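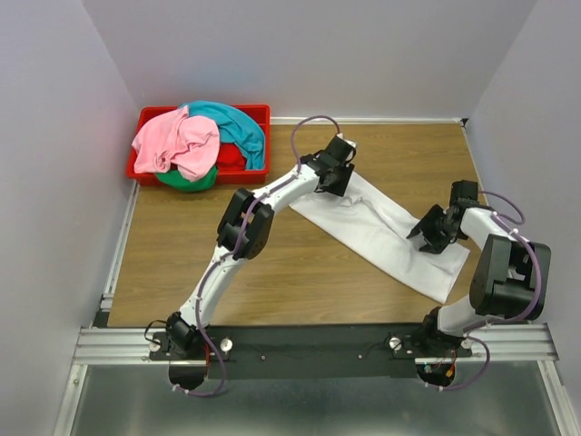 Chapter 12
Fibers and Fabrics

Most people touch cloth before they touch anything else in the morning. Sheets, towels, shirts and curtains are all made from fibers, and the fiber decides much of how a fabric behaves.

In this chapter you will study 2 groups of fibers. Natural fibers come from plants and animals. Manufactured fibers are formed from a liquid forced through small holes. A cotton fiber is short and must be spun into yarn. Silk can run 600 yards or more in a single strand.

You will also learn why linen creases easily and wool tends to spring back. The table on page 158 lists the fibers covered.

Key terms: staple, filament, yarn, weave, grain, resilience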